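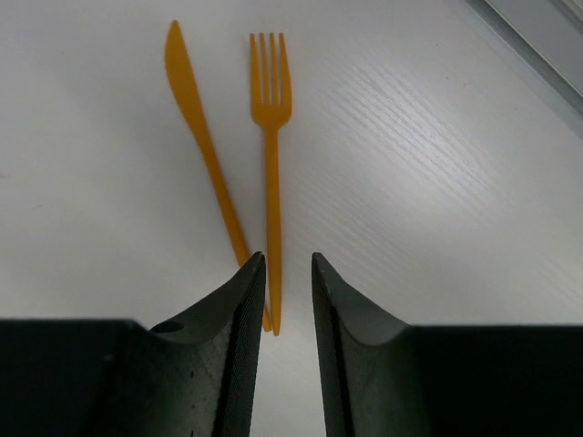
Do I need a literature degree to join the Tallwood reading panel?
Any adult who reads children's books for their own pleasure can apply, with or without letters after their name.

Tallwood is looking for readers to help with its survey of talking-animal stories, which begins in June. The archive holds 2607 of them, and the catalogue describes most as "charming". We would like it to say something more useful, such as whether the badger dies.

Readers receive a box of books from our store in Gounder and fill in a form for each one. The form asks who tells the story, which animals wear clothes, who does the cooking, and at what point the author remembers there are supposed to be children reading. There is a space for general remarks. Earlier readers have treated this space as a place to settle scores with particular rabbits, and we have stopped trying to prevent it.

You will need to:
read 600 pages a month, many of them with large type and a hedgehog
write plainly, in English
come to one evening meeting at Gounder, 7 pm, tea provided, biscuits of uncertain age
return the books, including the ones you loved as a child and feel are morally yours

Teachers, parents and published authors are all welcome. Authors may not review their own work, however fair they feel they could be.

We pay a flat fee of £1099 for the full set, plus postage. It won't change your life.

To apply, send Cristian Ríos a page on a children's book you have reread as an adult and what had gone wrong with it in the meantime. Please don't write it in the voice of the animal. He has had a long year.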